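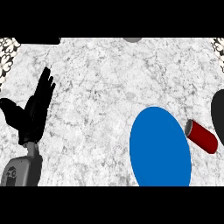

The tabletop task in simulation, with the left hand raised and the red can beside the blue disc.

Mon 25 March

I spent most of the afternoon at the Surnodberg open day, in the building behind the tram depot. The programme listed three sessions. I skipped the warehouse one, having seen it in November, and went to the bench on simulated two-armed manipulation run by Nesrin Sönmez and Honeylyn Lacson.

The set-up was modest: one workstation, a projector with a tired lamp and two rows of chairs. The simulator is called Skekent and is written in-house. Physics and rendering run as separate processes, so a slow render does not hold up the contact solver. Sönmez said this took 14 months to get right, most of it spent on time stamps.

The task is to get a can onto a disc. Both arms are available and the controller decides which to use. With the can lying on its side at the right of the table, the right arm is the obvious choice, and the left hand can stay open and well clear. The difficulty is in the can. A cylinder on its side has one line of contact with the table and will roll if a finger arrives slightly early. Their friction model for rolling is separate from the one for sliding, and each has its own damping term. I asked whether the values were measured or tuned. Tuned, at present.

The marble top is there for the vision side. Grey veins give false edges, and an earlier version of the detector apparently liked them a good deal. Lacson changes the table surface between batches and keeps the objects the same, then compares the position error. She had results for 18 surfaces. Dark granite was the worst, which I would not have guessed – I had expected trouble from the pale ones.

I timed the live part on my watch. The first attempt took 44 seconds from reset to release, and the can ended up on the disc but near the rim. On the second the can rolled and the run was stopped. They left the failed run up and stepped back through the contact forces, and I found that more useful than the success. The index finger touched first, the thumb 2 frames later, and by then the can had some speed.

Questions were mainly about moving to hardware. The team has a test cell booked at Plolisent later in the year. Sönmez would not give a success rate in advance and did not seem bothered about being asked. Someone from Özkan wanted to know about licensing and was told to send an email.

The handout gives the solver settings but leaves out the step size. I have written to ask for it and will add it here when I get a reply.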